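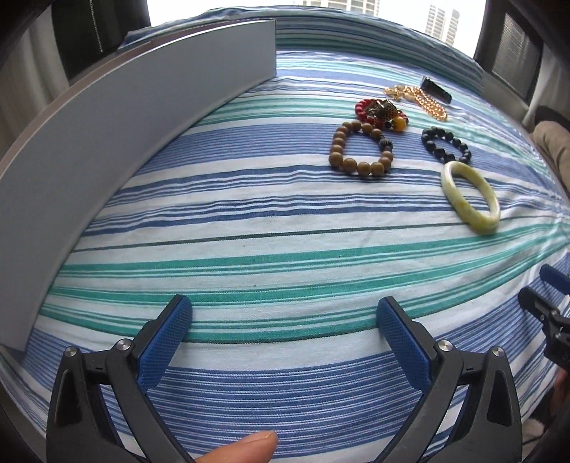 Keeping Sheets in Good Shape

Wash new sheets once before they go on the bed. The finish from the mill makes cotton feel stiff and keeps it from soaking up moisture, and most of it comes out in the first wash.

Colored and striped sheets do best in cool water, turned inside out if there is a seam to turn. Keep them away from towels. Towels shed lint and rub the cloth, and that is where pilling starts. Half a cap of detergent is plenty for one set.

Don't pack the washer. A queen set on its own needs room to move, and a fitted sheet will swallow everything else if the drum is too full. Stop the dryer halfway through, pull the corners loose and start it again.

For wrinkles, take the sheets out slightly damp and put them straight on the bed. Pull the fitted sheet tight from opposite corners — head left, foot right, then the other two — and smooth from the middle out.

Stains
Blood: cold water and plain soap, never hot.
Body oil on pillowcases: a little dish soap, 20 minutes, then wash.
Coffee: rinse from the back of the cloth.

Store spare sets folded inside one of their own pillowcases. Skip plastic bags — cotton turns yellow in them. Flannel goes away in April at our house.

Updated November 2018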